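4. What the kitchens told me

I went into the second round of home visits thinking I already knew the answer. My hunch, written down in a notebook back in August, was that people put the ketchup wherever their parents put it, end of story. The interviews did back some of that up, but they also got a lot messier than I'd planned for, and the mess is what this section is mostly made of.

A quick reminder of who I talked to. There were 46 households in Clanamholm, and in each one I sat down with whoever did most of the cooking (in 10 of them that was two people, who did not always agree with each other). I asked them to show me where their condiments lived, and then I asked how they'd ended up there. I let people ramble. My co-coder, Rami Hamdan, thinks I let them ramble too much, and he may have a point – one recording is 50 minutes long and mostly covers a feud over mustard.

4.1 Fridge people and cupboard people

The split between fridge and cupboard was sharper than I expected, and people had feelings about it! Fridge people talked about safety. They used words like "spoil" and "go off," and several of them brought up the label on the bottle before I did. Cupboard people talked about taste and about diners. If it can sit out on a restaurant table all day, they told me, it can sit next to my cereal. One woman in the Werkov apartments said cold ketchup on hot fries was "like getting into bed with wet socks," and I've been quoting her ever since.

What I hadn't counted on was a third group, the table people. Six of the households kept ketchup out all the time, right where they ate, and when I asked about storage they looked at me as if I'd used the wrong word. For them the bottle wasn't stored anywhere. It belonged to the table the way the salt did. Some gave it a dish or a tray of its own, and others just set it down wherever the last person had finished with it.
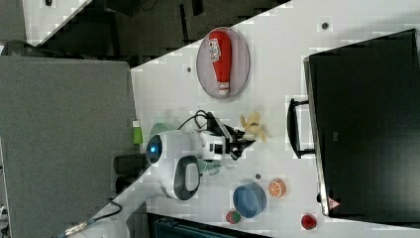
Figure 3. Ketchup bottle on an oval plate, on a white tabletop.

So do the table people go through their ketchup faster than everyone else? They said they did, and the shopping diaries line up with that, though with so few of them I wouldn't lean on it very hard.

The diaries raise their own problem, of course. People who love ketchup may keep it close, or people who keep it close may come to use more of it, and a diary can't tell those two apart. I'd want to move somebody's bottle for a month and see what changed. Ingvar Hafstein tried something along these lines with jam in his thesis work and found that his families quietly moved the jam back after a few days, so I'm not holding my breath.

4.2 Who gets to decide

Almost everyone told me at first that nobody had decided. The bottle just went there. Then, ten minutes later, out would come a story with a decision in it. A husband moved in and brought his cupboard habits with him. A fridge broke down one summer, and by the time the new one arrived the sauces had settled in on the counter. In the Amadi Street houses, where the kitchens are tiny, three different cooks told me the fridge door was simply full and the ketchup had lost out to the milk.

Children came up a lot too. Parents of small kids tended to keep the bottle up high or behind something, and parents of teenagers had given up (their phrase, more than once). I coded these as "access" stories, and Rami wanted them under "family rules." We went back and forth on it for longer than I'd like to admit and ended up double-coding them, so the totals in the access and rules columns of Table 2 overlap.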